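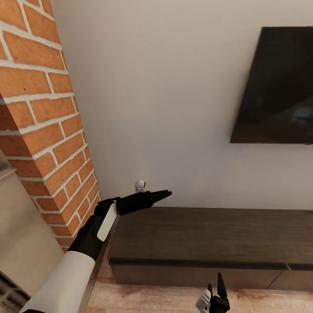

Sandamali Cassim said the stone was wrong, and she said it before she had even taken her coat off. A sapphire that blue did not come out of a brooch made for a country doctor's wife, whatever the card in the box claimed.

Seul-gi Song turned the card over. It had come with the brooch from the estate sale in Aveldale, and it was typed, with the name Hwang in pencil along the bottom.

"It says Ceylon," she said. "It says a gift on the birth of a son."

"Cards say all kinds of things. I could type you one tonight."

Seul-gi had paid 200 dollars for the brooch, and she had told her sister it was worth a lot more. She set it on the felt and pulled the lamp down. Gold, a bar with a scroll at each end, five little pearls along the top, and the blue stone in the center. One of the pearls was whiter than the others. She had noticed that at the sale and decided not to think about it.

"The pin's right," she said. "Look at the hinge."

"The pin is fine. People hang new pictures on old nails." Sandamali finally sat down. She put the loupe to her eye and didn't speak for a while, and Seul-gi listened to the radiator knock. "Who sold it to you?"

"The nephew. He had a table in the hall. He said his aunt wore it every December, to the church supper."

"Did he cry?"

"A little."

"They do, when they want cash." She tilted the stone. "Curved lines. Do you want to look, or do you want to take my word for it?"

Seul-gi wanted neither. She looked. At first there was just blue, and then, when she let her breath out and moved the brooch a hair to the left, the lines came up, faint and bent like the grooves on a record. A mined stone would have had them straight. She had read that in the same book Sandamali had lent her, the one with the broken spine, and had underlined it.

"They made these a long time ago too," she said. "It could be original. A doctor in Aveldale wasn't rich. He could have bought a synthetic and known it."

"He could have."

"Or been fooled."

"Also possible. Or the real one went to Otside in somebody's purse when the roof leaked, and this went in instead. The claws have been opened. See the scratch on the inside of that one? Somebody was in a hurry." Sandamali put the loupe away. "I wouldn't swear to any of it. I'd swear to the stone."

"The aunt wore it every year."

"So the nephew tells you."

Seul-gi picked up the card again. There was a date of birth on it for the son, and a weight, 7 pounds, and the name of the shop, Gostutura, which she had looked for in every directory in the library and had not found. Who would make up the weight of a baby? Sandamali would say that was just the kind of thing a person would make up.

"What would you ask for it?" she said.

"The gold and the pearls. And I'd call the stone what it is."

"And the card?"

"Sell it with the card or don't. I wouldn't read it out loud to anybody."

When she had gone, Seul-gi pinned the brooch to her sweater and went to wash the cups. It dragged at the wool. She left it on through supper, and when her sister called at nine and asked how much, she said she was still waiting to hear.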